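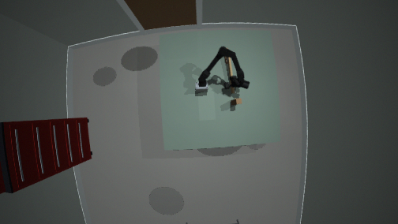 How many demonstrations does the arm need before it can pick up a block on its own?

With our setup, nine demonstrations covered one fixed block position. Letting the block start anywhere within reach took far more data, and the results were less even.

Project report, September
By the Clirari student group

1. Setup
All work was done in the Wirora simulator with a single arm and gripper. The operator drove the arm remotely with a hand controller. Joint angles, gripper state and block pose were logged at 10 Hz. A demonstration started with the arm at its home pose and ended when the operator released the trigger.

2. Data
The full set holds 2291 demonstrations recorded by 2 operators. Runs in which the block left the mat were kept but labeled as failed. We trained only on the labeled successes. The training code is a modified copy of Karnar, with the image input reduced to one overhead view.

3. Observations
The two operators moved differently. One lowered the gripper straight down; the other came in at a slant. A policy trained on both sets often stopped halfway between the two paths and closed on air. Training on one operator at a time removed most of this. Long pauses in the recordings were also copied by the policy, so we cut all idle steps before the first motion.

4. Open items
Controller delay was not measured. Grasping near the base is still weak, as the operators avoided that region. We did not test on hardware.

Comments

bednárik_lab: Did you trim pauses in the middle of a run too, or only at the start?

Clirari group: Only at the start. Trimming the middle removed the wait before the grip closes.

tk4: Please add the controller mapping to section 1.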